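Week 4 — Buildings that move, buildings that get rebuilt

Handout for Tuesday's session. Read it before class and bring it with you. The site visit sheet for Jirnmont is handed out separately.

## 1. What we are asking this week

Last week we looked at how a town decides that a building is historic. This week's question comes after that decision: how much of a historic building can be replaced before a guide should stop calling it the original?

Visitors ask this all the time. They stand in a room and want to know if the floor is the real floor. A guide needs a short, correct answer, and that answer usually depends on paperwork the visitor never sees.

Four terms you need:

- **Preservation** — keeping what is there and slowing its decay. Little is added.
- **Rehabilitation** — changing a building so it can be used, while keeping the parts that give it its character.
- **Restoration** — taking a building back to how it looked at a chosen date. Later parts may be removed, and missing parts may be made new.
- **Reconstruction** — building again something that is gone, using evidence.

Most sites open to the public are a mix. A single house can have a preserved parlor, a restored porch and a reconstructed kitchen wing. When you write a tour script, use the right word for the right part.

## 2. Case: the Mägi House

The Mägi House is the main building on the Jirnmont tour. It was put up as a store with living space above, used as a county records office, then as a boarding house, and then as a store again. The front you see from the street is the third front on the building. The first was wood. The second was brick with a wide shop window. The present one was made during the restoration, from one photograph and a builder's account book.

The account book lists 152 window panes ordered for the original building. The present front and sides hold fewer than that, and the difference has never been fully explained. One view is that the order included spares. Another is that a rear wing, now gone, had its own windows. Rosimeire Quintana, who wrote the site report, favors the rear wing. She points to a line of stone footings found behind the house, and to a payment in the same book for a second roof.

Things to note from the report:

- The staircase is original up to the landing. Above the landing it is new.
- The floorboards upstairs are old, but they came from a barn in another township.
- The cellar walls have never been moved or rebuilt.
- The counter in the store is a copy. The original is in storage and is too weak to display.

None of this is hidden from visitors, but none of it is in the current tour script either. The script says "the house as it stood," and that is hard to defend for anything above the cellar.
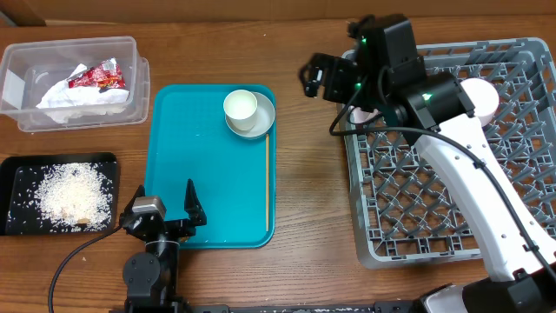
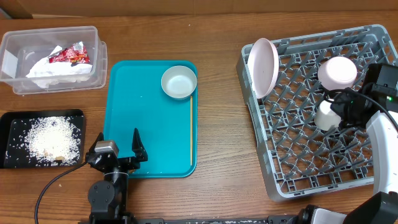
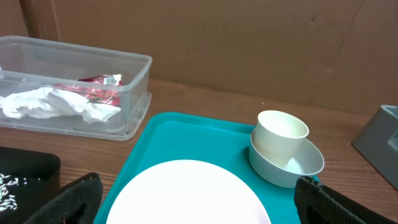 *Clear container with crumpled white paper and a red wrapper, all three views.*

## 3. Case: the Skura Depot

The depot was moved. It stood beside the rail line at Skura until the line closed, and then it was bought for 600 dollars and hauled to the fairground at the edge of Jirnmont. The move was done in one piece, on rollers, over frozen ground.

A moved building raises different problems from a restored one. In the depot's case nearly all the material is original. The walls, the ticket window and the waiting benches all came with it. What was lost is the setting. A depot faces a track, and this one faces a parking lot. The freight door opens onto a flower bed four feet below the sill, and visitors often ask why the door is so high.

There is also the matter of direction. At Skura the ticket window was on the shaded side of the building. On the fairground the building was turned, and the same window now gets the afternoon sun. The paint has faded and the sill has been replaced twice.

Compare the two sites:

| | Mägi House | Skura Depot |
|---|---|---|
| Original location | Yes | No |
| Mostly original material | No | Yes |
| Shown as of a chosen date | Yes | No |
| Setting intact | Partly | No |

Many visitors, asked which of the two is "more real," pick the house. It is on its own street and looks finished. Keep the table in mind when you read their comment cards.

## 4. Writing for the visitor

The Timeritz walking tour gives each stop a panel of no more than 500 words. Most visitors read the first two lines and look at the drawing. So the facts that matter have to be at the top:

1. What the building was for.
2. Whether it is in its original place.
3. Which parts are old and which are new.

Dates can wait. So can the names of owners, unless the building is known by one. Avoid "authentic." It sounds like a fact and it doesn't tell the reader anything. Avoid "lovingly restored" for the same reason.

A sample opening for the depot panel, from last year's class:

> This depot served the rail line at Skura. It was moved here whole after the line closed. The high door on the left side once opened onto a freight platform.

It is plain, and it answers the question people ask before they ask it. The one thing missing is the turn in direction — that could go in a fourth sentence, or on the site map.

## 5. For next week

- Read the Mägi House report, sections on the front and the cellar. Skip the appendix on paint.
- Write a panel opening for the Mägi House, three or four sentences. Say clearly what is new.
- Pick one building in your own town that has changed its use at least once. Find out what it was first. A city directory at the library is the easiest place to start, and the insurance maps are the next.

Papers are due at the start of class. Bring flat shoes for the visit; the cellar steps at the Mägi House are steep and there is no rail on the left side.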